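Ticket 290: Right arm drops marker before reaching pen holder
Project: Dranel (student project, two-arm desk cleanup)
Opened: Mar 26, 2019
Priority: normal
Status: closed

Problem
The task is to pick up two markers and stand them in the mesh pen holder on the calligraphy practice sheet. The right arm picks up a marker fine, lifts it, then loses it partway to the cup. It failed this way on 23 runs. The left arm is not involved at this stage and stays open at the left margin.

Setup
Same table as the last demo. Black cover, practice sheet, brush rack at the back, pen holder in front of it. Software is the Mostix build from the lab machine, no local changes.
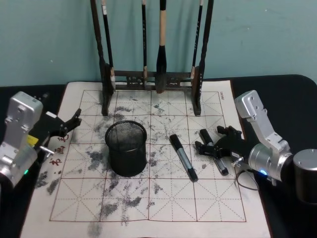 First thing checked was the grip position. The marker has to be held near the middle of the barrel. If the fingers close too close to the cap, the pen turns when the wrist rotates and slides out. Moved the grasp point toward the middle. Fewer drops, but still there.

Second check was the closing force. The config had 2,550 for the right gripper and a higher value for the left. The right value was left over from the foam block exercise in August. Copied the left value over and restarted the controller. No drops after that.

New issue found while testing
With the firmer grip, the marker tilts a little and catches the rim of the cup on the way in. The cup is light and gets pushed back toward the rack. Raised the approach height and slowed the last part of the move – it goes in now, but the run takes longer.

To do
- Put the gripper values in the Jornitard shared config so both arms read from one file.
- Tape the corners of the sheet. It shifts when the cup is pushed.
- Re-test with the left arm holding the cup still. Moved to a separate ticket, assigned to Manzano group.

Closed after 2 clean sessions. Reopen if the drops come back.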